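Chapter 4
Fingers, Pads and Linkages

Bring your gripper to the bench for this one, in whatever state it's in.
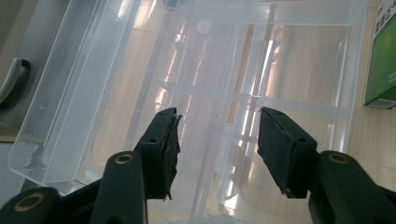
4.1 Where we are

By the end of chapter 3 you had a frame, a handle and a trigger that pulls. Maybe it pulls badly. Fine. This chapter is the working end - two fingers, two pads, the arms that carry them and the bushings the arms turn on. Four kinds of part, and nearly all the trouble in a hand-held gripper comes from them.

Work through it in order if this is your first build. If you're rebuilding, go straight to 4.4 and come back when something binds.

What you need on the bench:

Printed finger bodies, left and right
Printed arms
Brass bushings, one per pivot, plus spares
Rubber pad stock, the soft grade
Contact adhesive, a sharp knife, a steel rule
Sorting boxes. Clear ones with dividers, so you can see what's in a cell without opening it

Nadja Wallner laid out the first version of this chapter in the shared shop on Neagu, and the photos and most of the part numbers are still hers. Where a number starts with N it's from the Nukix build. Where it starts with P it's the older Poririne hand, which has a shorter finger and a different screw. Don't mix them. The holes look the same and they aren't.

4.2 The fingers

Dark green plastic on ours, a black pad on each tip. Color doesn't matter, print direction does. Lay the finger flat on its side so the layers run the length of the part. Stand it on end and it'll snap across a layer the first time somebody squeezes hard.

Screw holes on the sides, just below the pad. Print them a touch small and clean them out by hand with the bit. No power drill. Plastic melts, bit grabs, hole goes oval, start over.

Check the two fingers against each other before you fit anything. Back to back, tips level. A little off is OK, the pads will take it up. If you can see light under one tip, reprint it.

4.3 Arms and bushings

Each arm has rounded ends and a round hole, and the hole gets a brass-colored bushing. Press fit. Use the vise with a scrap of wood on each jaw, go slow, keep it square. If it starts crooked stop and push it back out from the other side. Forcing a crooked bushing splits the arm, usualy right at the thin part of the ring.

The bushing should sit flush on both faces. Proud on one side and the arms rub, and then you'll spend an evening blaming the spring.

Test each arm alone on its pin. It should swing down under its own weight. Then test the pair. Then the whole linkage, pads off. Do not skip to the last one - if the full linkage sticks you have no idea which joint it is.

Oil: none. It picks up dust from the print sanding and makes a paste. We tried.

4.4 The pads

This is the part that wears out. Plan for it.

Look at the two pads in the photo at the start of the chapter. The right one is still a neat block with a flat face. The left has ragged edges and flaps peeling off along the inner side. A pad like that is finished as far as careful work goes. It may still hold a block or a bottle, but small flat things will catch on the flaps, or twist as you close.

To change one:

1. Take the finger off the linkage. Yes, every time.
2. Peel the old pad from the back edge. Scrape off the glue, don't sand it.
3. Cut the new pad with the rule, one clean stroke per side. Sawing at it leaves nicks and a nick is where the next tear starts.
4. Glue both faces, wait till tacky, press together, clamp overnight.
5. Trim last, after the glue is hard.

Should you change both at once? Hashini Munshi says always, so the two faces match. Nadja says only the bad one and save the rubber. The shop has never settled it. What we do have is a tally. One soft pad on the Lasadis bench rig went 1,607 closings before it tore, the next one 1,580. Same rubber, same cut. So we now swap well before 2,000 and write the start date on the finger in marker. A pad that goes in the first 100 was cut badly, look at your edges.

4.5 Try it

Start with something that forgives you. A small carton, a sponge. Close slowly and watch the pads, not the object. They should meet the sides together. If one touches first the thing slides over, and that's either a bent finger or a bushing that isn't home.

Then a clear plastic tray. Harder than it looks, the walls are slick and thin and you can't see the edge too well under shop lights. Lift by the rim, hold, set it down without a knock. Ten in a row before you go on to chapter 5.

Notes for your build log:

Which hand is it, N or P
Pad rubber, date fitted
Any joint that felt stiff before the pads went on
What you dropped, and which finger let go first

4.6 Terms used in this chapter

Pad - the rubber block at the tip. The only part that is supposed to touch anything.
Bushing - metal ring in a pivot hole, so the pin turns on metal and not on plastic.
Linkage - all the arms together, from the trigger rod up to the fingers.
Proud - sticking out past the surface. Flush is what you want.
Gap - distance between the pad faces with the trigger let go. Measure it now and write it down, you need teh number in 5.2 when we set the stop screw.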